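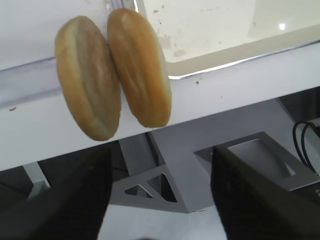 Figure 1. Two oblong rolls. Note the difference in crust colour and the wrinkling along the seam of the paler one.

Unit 5: Staling and crumb structure

5.1 Scope

Staling covers all changes in baked bread after it leaves the oven, apart from spoilage by mould or bacteria. Crust and crumb are treated separately because they change in opposite directions. The crust starts dry and becomes leathery. The crumb starts soft and becomes firm. Loss of water to the air plays a part in both, but a loaf sealed in a bag with no loss of weight will still stale.

5.2 Starch during baking

Wheat starch is made up of two polymers, amylose (mostly linear) and amylopectin (highly branched). In the raw granule the amylopectin is partly crystalline. On heating with water the granules swell, the crystalline order is lost and some amylose leaks out. This is gelatinisation. In dough there is not enough water for the granules to burst fully, so they remain as swollen, distorted bodies embedded in the set gluten network.

5.3 Retrogradation

On cooling, the polymers begin to line up again. Amylose does so within hours and gives the fresh loaf its sliceable structure. Amylopectin is much slower and continues over several days. Most of the firming measured in storage tracks the amylopectin part, which can be largely undone by reheating the crumb above the melting range of the crystals. Reheated bread firms again on cooling, usually faster than before, as water has been lost.

The rate depends strongly on temperature. It is highest a little above freezing, so a refrigerator is the worst place to keep plain bread. Below the glass transition the chains are almost immobile and the process stops for practical purposes.

5.4 Movement of water

Water moves from the moist crumb to the dry crust. In a small roll the crust makes up a larger share of the total weight than in a tin loaf, and the distance from centre to surface is short. Crust softening is therefore seen early in rolls. Wrapping before the crumb has cooled makes it worse.

5.5 Measuring firmness

The usual method is compression with a flat probe. Take slices from the middle of the loaf, discard the ends, and record the force at a fixed strain. Keep slice thickness constant. Results from different probe sizes cannot be compared directly.

Practical B uses the Bergmann tester in the Plomham laboratory. Dough pieces are scaled at 300 g. Set the stop force to 1570 g before loading the sample - the machine keeps the previous group's value. Store the loaves for up to 14 days in sealed bags and note any that show mould; these are excluded from the firmness series but must still appear in the table.

5.6 Slowing the change

Monoglycerides form complexes with amylose and reduce initial firmness. Bacterial alpha-amylases that survive into the oven shorten the starch chains and limit recrystallisation; too high a dose gives a gummy crumb. Fat and sugar both soften the product, though sugar also darkens the crust. Sourdough fermentation has a moderate effect which varies with the culture used.

Reading: Katsaros, M., course notes on cereal polymers, sections 3 and 4. Copies are in the Trindside library, short loan.

Practical B write-ups are due in October, to Manolis Katsaros.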